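Akyol 247 Cotton Appliance Cover

By the Wudton household linens desk
January

Every so often a very plain thing comes through our workroom and we all want one at home. The Akyol 247 is a flat cotton cover for the top of a washer, dryer, chest freezer or low cabinet, and yes, it's a rectangle of cloth with a hem! But what a rectangle. The cotton is woven thick enough to lie flat on its own, so you can set down a bowl or a stack of folded towels, slide it around a bit, and the cloth stays where you put it.

We weave it at 200 grams per square meter. Our older cover, the Derik, was quite a bit lighter, and people loved the prints but wrote in to tell us the corners curled after a few washes. They did curl. So the Akyol has a double-turned hem on all four sides and mitered corners (fussy to sew, lovely to look at), and we preshrink the fabric before cutting.

Sizes

Small: 24 by 24 inches, for narrow top loaders and nightstands
Medium: 36 by 28 inches, the one most people want
Long: 60 by 28 inches, for a washer and dryer side by side, or a bigger freezer

Measure the top of your appliance and add four inches each way if you like a little drop over the edge. For a lid that opens upward, we'd go with an exact fit or slightly under, and fold the cover back before you lift. Please keep it clear of vents, and take it off any dryer with a top that gets hot.

Prints

Nella is the small scattered floral, in blue, mustard or brick. Orchard has larger leaves and looks wonderful in a bright kitchen. There's a plain oatmeal too, for anyone whose room already has plenty going on. All of them are printed on a white or cream ground, and we've gone back and forth for ages about whether that's practical.

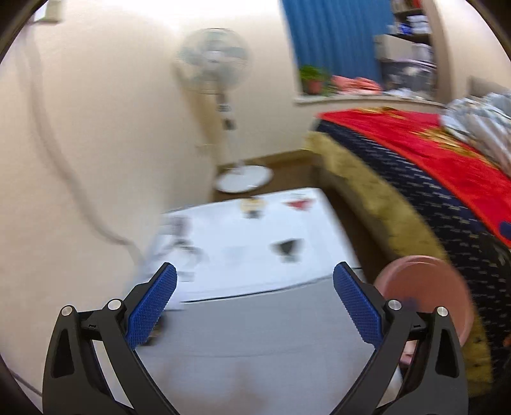
We think it is. A pale ground with a small pattern hides lint and the odd drip of detergent far better than a solid dark cloth does, and it brightens up a corner that usually gets no attention at all. Mine has been on the freezer for 365 days straight, apart from wash days, and the color has hardly moved.

Care

Machine wash warm with similar colors. Skip the bleach. Tumble dry low or hang it up, then press the hem while it's still a touch damp if you like a crisp edge. Oatmeal can go in hot.

Last updated: January

Comments

Got the medium in brick Nella and it fits my top loader with a nice bit of overhang. Will you do matching shelf liners?

The long one is a hair wide for my pair of machines, but I tucked it under at the back and I'm happy with it.

Does the mustard run? I washed mine alone the first time just in case and the water stayed clear.

Please bring back the Derik stripe in this heavier cloth!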